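Imprimir | Enviar por correo electrónico

Informe de avance: puesta a punto y mantenimiento de la célula de plegado textil de Nolthorpe
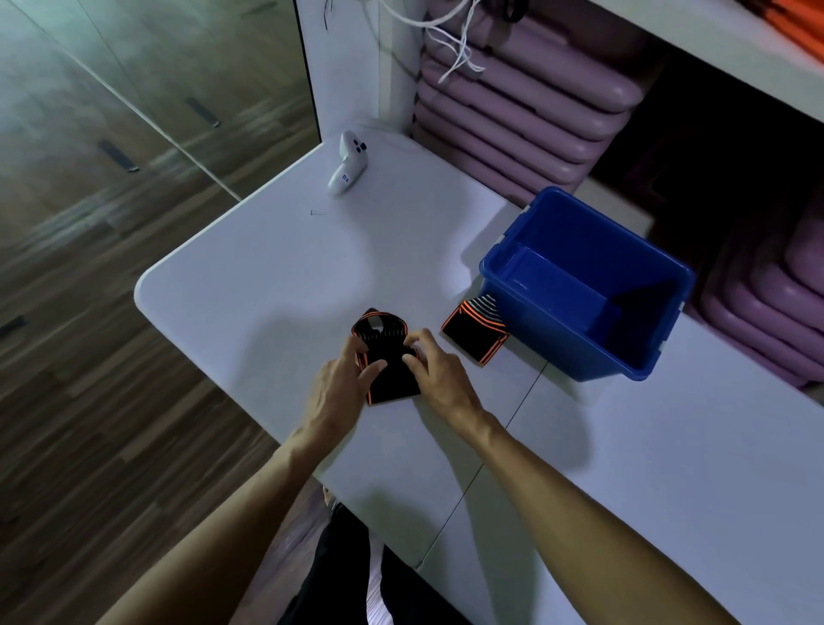
Stutau presenta a la dirección del programa Brorero el informe correspondiente al periodo cerrado el 5 de enero. Se recogen en él los trabajos de ajuste, conservación y reparación efectuados en la célula instalada en Nolthorpe, así como las necesidades previstas hasta finales de febrero. El alcance se limita al equipo; los resultados del componente de aprendizaje son objeto de un informe separado.

1. Estado general

La célula se encuentra en servicio desde la segunda semana del periodo. Ha completado 2.000 ciclos de plegado, de los cuales 23 requirieron parada manual. La mayor parte de las paradas se concentró en los primeros días y obedeció a una referencia de altura mal fijada en el brazo derecho: la pinza descendía en exceso y arrastraba la prenda antes de cerrarla. Corregida la referencia, el fallo no se ha repetido.

2. Preparación del puesto

El procedimiento de arranque se ha redactado de nuevo. Antes de cada turno, el operador repite a mano sobre la mesa la secuencia de plegado con prendas pequeñas y deja las piezas dobladas junto a la cubeta de recogida. Esta pasada manual fija la posición de referencia de la cubeta y permite comprobar la iluminación de la superficie. La versión anterior del procedimiento preveía una plantilla de cartón, que se deformaba con el uso y ha sido retirada.

Queda pendiente la nivelación definitiva de los tableros. La junta entre paneles presenta un resalte leve que afecta a los tejidos más finos cuando el brazo los desliza hacia la cubeta. Se ha aplicado una corrección provisional en las patas, que deberá revisarse en la próxima visita.

3. Mantenimiento y reparaciones

Se han sustituido las almohadillas de ambas pinzas, cuyo desgaste era superior al estimado. El intervalo de cambio pasa a ser de 40 horas de funcionamiento. Las almohadillas retiradas se conservan en Nolthorpe para su examen.

El cable de señal del codo izquierdo presentó cortes intermitentes. Tras una primera reparación del conector, insuficiente, se procedió al cambio completo del tramo y a la modificación de su recorrido, con un radio de curvatura más amplio. La intervención supuso 16 horas de parada, incluida la espera del repuesto suministrado por Sugden.

La limpieza de sensores se realiza al término de cada turno. La acumulación de pelusa en la base de las pinzas sigue siendo la incidencia menor más frecuente y no se ha encontrado aún una protección que no reste sensibilidad al agarre.

4. Previsiones y solicitudes

Se solicita autorización para adquirir un segundo juego de cables y un juego adicional de almohadillas con cargo a la partida de repuestos, sin incremento del presupuesto aprobado. La nueva calibración de los dos brazos está prevista para febrero y exigirá la interrupción completa del servicio. Stutau comunicará las fechas en cuanto Sugden confirme la disponibilidad de su técnico.

El registro de incidencias y las hojas de calibración pueden consultarse en la oficina del programa.

Archivado en: Informes de seguimiento, Automatización, Mantenimiento de equipos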